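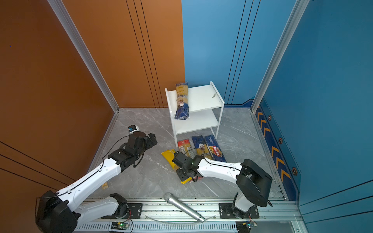

Figure 1. Both arms working over the packets on the cell floor.

Setting Up and Maintaining a Two-Arm Shelving Cell
Second-year project report, Osthorpe College, Department of Engineering
Submitted by Ingrid Kasprzak

1. Purpose of the project

The Dunleavy workshop asked for a written routine for the upkeep of its two-arm cell. The cell had been used by several student groups, each of which had left its own settings in place, and the spring handover in March showed that the two arms no longer agreed on the position of the shelf. This report records how the cell was returned to a known state and sets out the routine now in use. The asset number of the cell is 2566.

2. Mounting and cables

Each arm is carried on a black base plate fixed to the aluminum rail at the front of the floor. Both plates were taken off, cleaned underneath and refitted. The left plate had been tightened unevenly and was rocking slightly under load. The bolts are now brought up in two passes, working corner to corner.

The cable on each arm must have enough slack for the wrist to turn fully. On the left arm the slack had been taken up by a tie placed too close to the elbow, and this was the cause of the lost signal noted in the Skiretti log. The tie was moved and the fault has not come back in 36 runs.
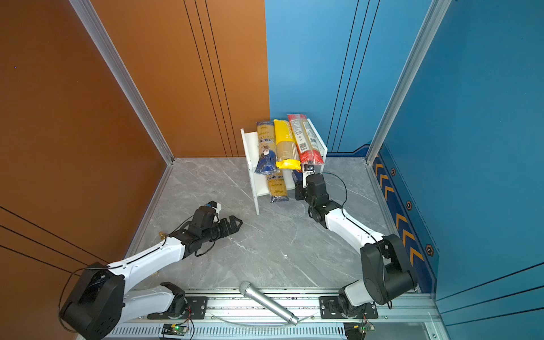
How often should the gripper screws be checked?
Before the first run of each session, and again whenever a gripper has struck the shelf.

3. Shelf position

The white shelf has two tiers and is light enough to be pushed out of place by an arm. Its feet were set against a card template, the arms were taught the height of each tier in turn, and the template was then removed. Reaching the lower tier is the harder test, as the gripper has to pass beneath the upper board. The error at the front edge was 6 mm before the work and 2 mm after it. Packets of dried pasta were used for all trials.
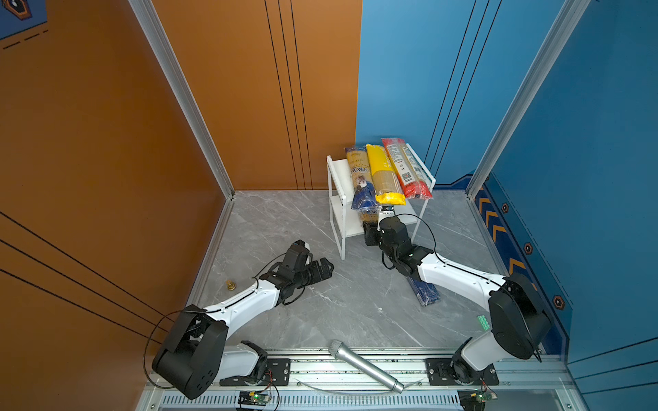

Figure 2. Right gripper at the lower tier; left gripper open.

4. Grippers and wrist view

The finger pads were wiped with Flavex cleaner and left to dry before refitting. Closing force was then set on a long packet, starting low and rising until the packet could be lifted without turning. A setting that suits a box may crush a soft wrapper, so the value is to be written on the session sheet. The wrist view should show a finger on either side of the packet. Glossy wrapping gives strong glare, and the overhead lamp should be turned down if the printed lettering is hard to read. 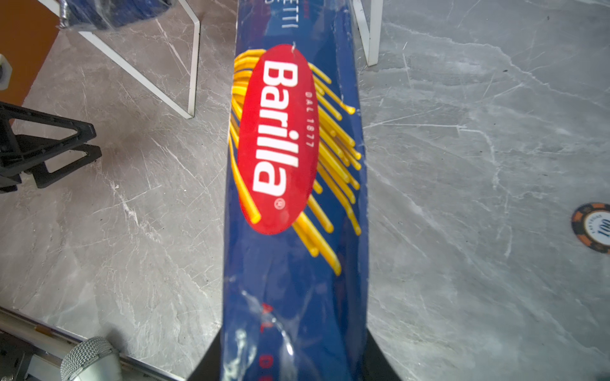

5. Remaining work

The right shoulder joint is still noisier than the left at low speed. It has been greased once with little change, and a replacement bearing is on order. The next group should repeat the tier test after it is fitted and enter the result in the Skiretti log.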